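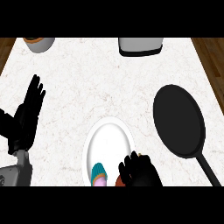
White marble counter, faint pinkish-brown veins, wood floor alongside.

How to get an oil stain out of a marble counter

Quick one, I've got a kitchen to finish. Works on cooking oil, butter, most greasy marks. Not for rust, and not for etching – those dull spots from lemon or vinegar are damage to the stone, you need a polish for that.

What you need: baking soda, water, plastic wrap, painter's tape, a plastic scraper, soft cloths. Acetone if it's a stubborn one.

1. Wash the spot with dish soap and warm water. Dry it properly.

2. Mix baking soda and water to a thick paste. Peanut butter thick. If it runs, more soda.

3. Spread it over the stain, a quarter inch deep, going a bit past the edges.

4. Plastic wrap on top, tape down all teh sides. Poke a few small holes.

5. Leave it 24 hours. Then wrap off, and let the paste dry out completly. Don't rush this bit, I did on the Clenwood job and had to start over.

6. Scrape off with the plastic scraper, rinse, dry.

Still there? Do it again. Old stains can take three or four rounds. Tahsin Biswas swears by acetone in place of the water – fine, but test a hidden corner first, open a window, keep it away from the stove.

Reseal when you're done. Any sealer made for natural stone. Wait a day for the stone to dry first.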